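4. Rehearsing a table task before handover

Ledum's brochure says the kitchen bench "runs itself" after set-up. Plan on staff time anyway. At Fusirdale, Els Mertens still spends part of each shift on it.

4.1 Rehearsal in simulation

1. Load the table layout and check it against your own bench. The supplied one is tidier than most.
2. Set both hands to open and apart.
3. Pick one object per run. Start with the bowl.
4. Run the task 12 times without changing anything.
5. Write down every stop, including those the software marks "recovered."

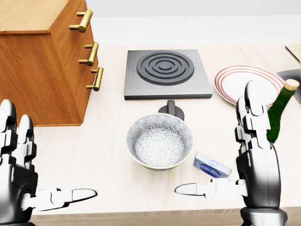 6. Repeat with the drawers, then the bottle. Leave the burner knob for last.

Note: A clean rehearsal tells you the simulated task works. It tells you very little about a wet bowl at the end of lunch.

4.2 Before anyone's hours change

7. Have the people who do the job now watch a full run on the real bench. Let them stop it.
8. Log resets and cleanup as work, under a person's name. Allow up to 17 minutes per shift at first.
9. Do not cut a position on rehearsal figures. Send them to Alasdair Ogilvie with the stop log attached.

CAUTION: Keep the real hot plate unplugged until step 7 is signed off. The software stop does not cut power to it.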